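Search this site Go

Drodside: driving it by remote

Teaching runs, November. One person on the sticks, the rover logs every move, then it tries the same route alone. 40 runs so far, mornings mostly. More pics when I get teh chance.

Wet path, trees both sides, broken edge on the left. Slow hands here.

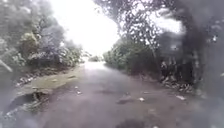
Ruby-Lee Sheehan: do you keep the bad steering in the log too, or only clean runs?

Recent
Sodard arm, taught by hand
Plinusness notes

Contact | © Lindqvist | Back to top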